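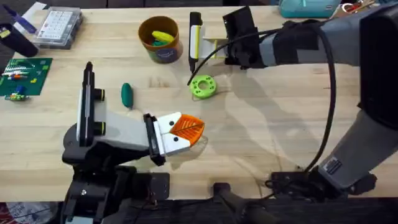
Fig. 1. Orange leaf shape, translucent, with a pointed tip.

Week 4: Looking at Leaves
Bring to Wednesday's session: hand lens, pencil, ruler, patience.

A leaf is a flat thing for catching light, and most of its shape comes from the trouble that causes. Flat things dry out. They also tear, flap and get eaten. Keep this in mind when you draw one and it refuses to be symmetrical.

Terms you will be expected to use without wincing

Blade: the flat part.
Petiole: the stalk. Some leaves skip it, and are called sessile.
Midrib: the main vein down the middle.
Apex: the tip. "Pointy" is fine in conversation and loses you a mark on paper. Write acute or acuminate, and look up which is which before you pick the longer one.
Margin: the edge. Smooth is entire, toothed is serrate.

Why orange?

Green chlorophyll breaks down in fall and the yellow and orange carotenoids, which were there all summer, finally get some attention. Reds are a different matter: most are anthocyanins, made fresh in the fall by a plant about to drop the leaf anyway. There are several theories as to why it bothers. We will cover two.

Drip tips

Many rainforest leaves end in a long point. The usual story is that it sheds water. The evidence is patchier than the textbooks let on, so please write "may" in your essays.

Lab work

Collect from the Runov path, not from the Cuypers garden, where they have asked us twice. Press for a week under something heavy. The old Nastari catalog runs to 2000 pages and has never been so useful.

Write-up: 200 words, one labeled drawing. Shading is not labeling.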